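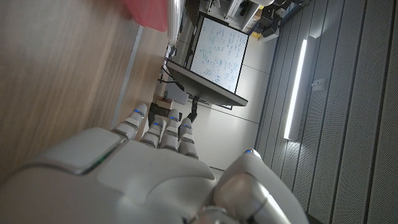 Visit to the student manipulation project, Skercombe
Posted January 2, 2025

The project runs as a final-year option and takes up one room on the ground floor. Ailbhe Horgan, the course lead, met us at reception and went through the timetable. Students form teams of four in the first week and keep the same task until assessment in June.

The hand has four fingers and a thumb, the fingers made up of stacked segments, with a blue LED near each tip. The shell is white plastic. Control is over a wired link to a bench PC, and the loop runs at 100 Hz. Setareh Sharifi's team is working on grasp selection for small objects. Their method scores candidate grasps from a wrist camera view and rejects any that need the thumb to rotate past 90 degrees. Planning time is around 3 seconds, and she regards that as too slow for the June test.

Most of the derivations are done in blue marker on a mobile whiteboard and copied into the team log later. Brendan Gilmartin asked how calibration is handled. Each joint is homed at power-up and the offsets are saved to a text file. The file is not under version control at present.

Aidan Mac Mathúna's team has the slip detection task. They infer slip from motor current alone, without tactile sensors. The thresholds are set by hand for each object and do not carry over well to soft packaging.

Murdo Menzies will circulate the assessment sheet. Outstanding questions: spare finger segments, out-of-hours access to the room, and whether the Mosard group may enter a team next year.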